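Budgeting for the second arm

Jun 24, 2023

I have put off writing up the spending plan for the kitchen rig because the numbers kept moving. They have now stopped, more or less, so these are my notes.

The first decision was how much to do in simulation before paying for anything with a motor in it. In April I had two quotes on the desk. Giklow wanted full payment up front for the arm and gripper together. Karppinen would sell the arm alone, with a 60 day wait and a service plan I did not want. Neither would lend me a unit.

So I built the kitchen in Jivau first. A seat costs 200 a month and I paid for 3 months. Modelling the counter, the cupboards and the small dishwasher took longer than the arm itself, which came as a ready-made file.

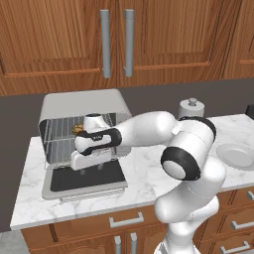 Reach test in Jivau, gripper inside the open front of the dishwasher.

Reach is the figure I cared about most, as it decides which size of arm to buy. The dishwasher is the awkward case. The arm has to come across the counter, past the paper towel holder, and then point the hand down into the rack. With the base out in front and to the right, the elbow stays clear of the upper cabinets in the poses I have tried. With the base against the wall it does not, and I have dropped that layout.

What simulation will not tell me is grip. Wire racks flex and plates slip, and my contact settings are guesses. I have put 50 hours into the plan for tuning on the real thing and expect to use all of them.

Items still without a firm price:

Base plate and fixings, to be made locally
Spare gripper fingers, two sets
Emergency stop and cabling
Delivery and insurance

Sondon has offered a used controller, which would bring the total down. I want to see its service record before I agree. If that falls through I will go with Karppinen, skip the service plan and keep the difference for spares. The order goes in once the base plate drawing is finished.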